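Orkum round mesh wastebasket: a month by the bed and on the carpet

I bought the Orkum in March to replace a plastic bin that had split down one side. It is the plain round one in black, item 1014 on the Prasent site. The Hoshino looks close to it and costs a little less, but the shop was out of the size I needed, so I can't compare the two.

It comes in one piece with nothing to put together. There was a sticker on the bottom that left glue behind, and that took some rubbing to get off. After that I put in a dark liner, set it against the wall next to the nightstand and started using it.

The size is right for a bedroom. It takes a few days of tissues, wrappers and receipts. Paper bags are the weak point, and takeout bags are the worst. They go in crumpled, spring open again and use up the top third, and then whatever comes next ends up on the floor. Flatten them first or take them straight to the kitchen.

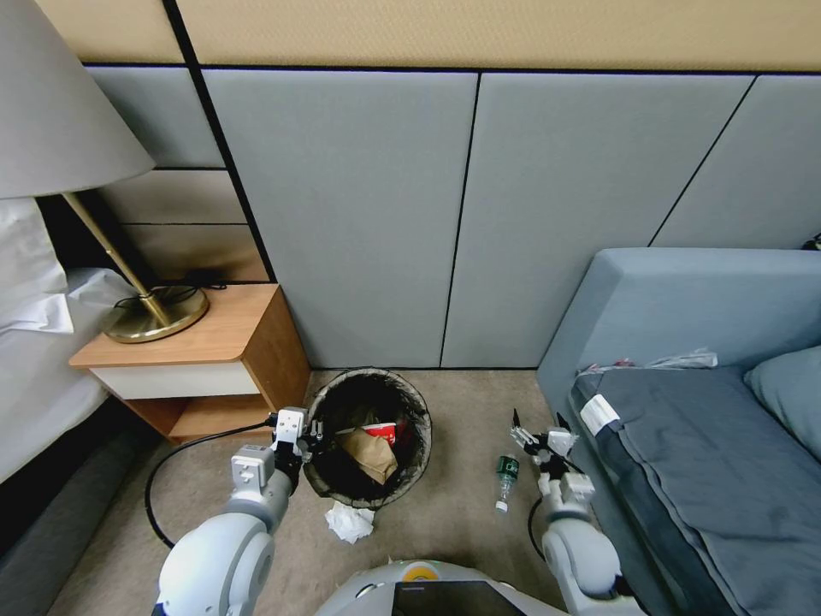
Aarti Mathur wrote in to say that hers did the same until she stopped putting bottles in it at all. Glass goes out to the recycling the same night, and the basket now lasts her most of a week.

I have started doing that too, and it helps. A mesh basket is a poor place for bottles anyway. The last half inch of a drink finds any hole in the liner, and then it goes through to the carpet. I had one small leak in the second week. It came out with dish soap and water, but on a beige carpet I would not want to repeat it.

The rim is the best part of the basket. It is thin, but it gives you something to hold, and you can lift the basket by one side when there is only light trash in it. That matters more than I expected when cleaning up after guests. I carry it around the room with me and pick up as I go – cups, wrappers, whatever is on the floor – and don't walk back to the wall each time.
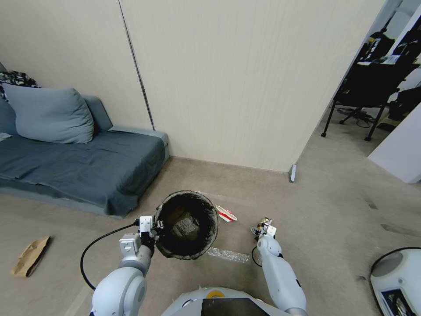 Clear plastic is what I miss most often on these rounds. It hardly shows on a light carpet, so I go over the floor a second time before vacuuming. The basket itself slides a little on low pile if you bump it, but it has not tipped over so far.

Liners take some trial and error. The Gratmont ones, 200 to a roll, are a touch narrow and pull down on one side when the basket gets full. A wider bag folded well over the rim stays put. You will see the bag through the mesh whatever you do, and a dark one shows least. 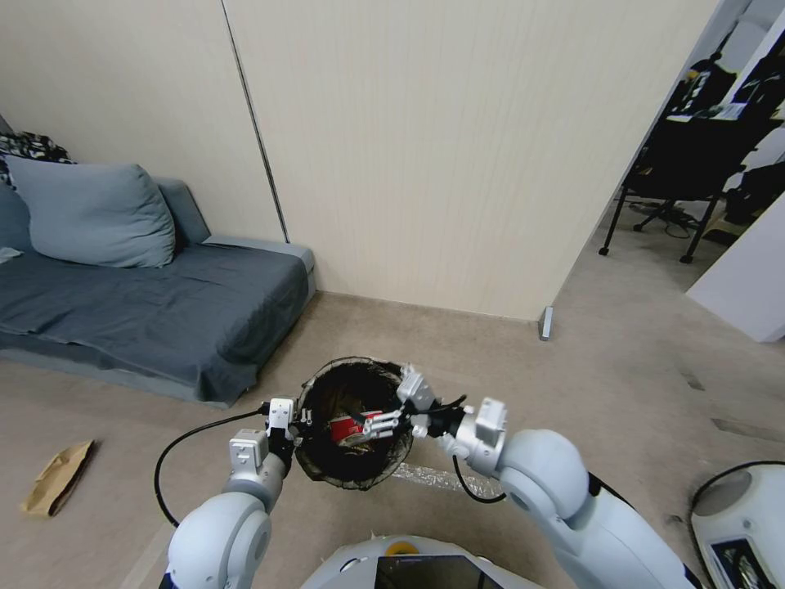

Kenta Tamura
Home and Storage Reviewer

Cleaning is simple enough. Dust collects in the mesh and a soft brush gets it out. I have done it once in 30 days. There is no lid, so food waste should go somewhere else.

I would buy it again for a bedroom or a study. For a kitchen, get something with solid sides.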